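Re: open house at Greren, did anyone go?

Arnar Dalsgaard wrote:
> Hi all, I saw that the Greren lab was doing another open house in December and
> wanted to get over there with my daughter, but the car had other plans. Did
> anybody from the list make it? I'm mostly curious whether the kitchen demo was
> any good. Last year it was one arm stacking foam cubes and we were out of there
> in ten minutes. Also, is the parking still terrible?
> Arnar

Hi Arnar, hi everybody,

I went! Got there a little after 10 in the morning and stayed until they started turning the lights off, so you're getting the long version. Parking is still terrible. I ended up behind the Stougaard building and walked, and the sign at the gate still points the wrong way.

They had you pick up a sticker at the desk with a number on it, and mine was 33, which meant a wait before my group could go upstairs. Fine by me, there was coffee (weak) and a poster wall, and I got talking with a very nice couple from Harkeck who drove 29 miles to see the thing and had brought their own sandwiches. Smart people.

The kitchen demo is a whole different animal from last year. They've gone from foam cubes to regular household stuff, and what they're after now is putting things away: mugs on a mug tree, plates in a rack, food in a basket, that sort of thing. It's called Wuvov, which is apparently short for something, but the student who was talking to our group couldn't remember what and neither could her boss.

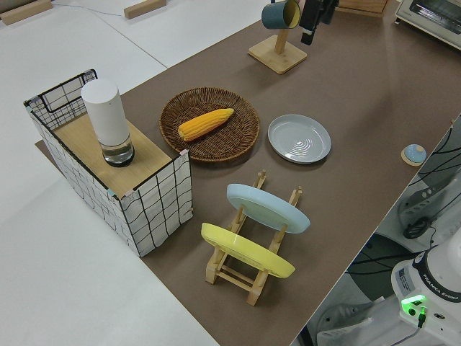 The mug tree, with the gripper right next to the mug. Dish rack and corn in front.

I watched the mug part for way too long. You'd think hanging a mug is nothing (I do it half asleep every morning), but the handle has to be turned just so, and the peg is skinny, and if you come in a hair too low you push the whole tree across the table. The student said they had logged 3192 tries at various jobs since the summer, and that 678 of those were mugs. She said it the way my brother-in-law talks about his roof.

What I liked best was that they let it mess up in front of us. In our session it dropped a block, sat there a second, and went back for it, and a little kid in the front row clapped harder for that than for anything else. Your daughter would have loved it, Arnar. They keep the kids behind a strip of tape on the floor, but it's close enough to hear the motors, and there's a big red stop button the staff keep within reach.

Somebody asked if it could cook dinner yet, of course. No. It's slow, too. I'd guess I could have cleared that table and wiped it down before it was done with the first plate, and I'm not a fast man in the kitchen.

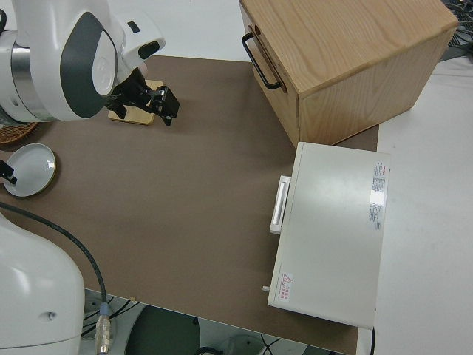 I asked about the grippers, being me. It's two fingers that open and close, and I wanted to know why they don't use something more like a hand. The answer was that two fingers get you a surprisingly long way, and that a hand with more joints is more stuff to break and a lot more to control. Plates are the tricky ones, I'm told, because lying flat they don't give you much of an edge to grab. I went home and tried picking up a dinner plate with two fingers and she has a point! My wife asked me to please stop.

Oh, and they're looking for people who'll lend them odd-shaped kitchen things for the next round. I offered my mother's gravy boat and they wrote it down. If you've got something weird in a drawer, email the front desk and they'll pass it along.

They're planning another one in the spring. I have room for three in the car if anybody wants a ride, and I know where to park now.

Pete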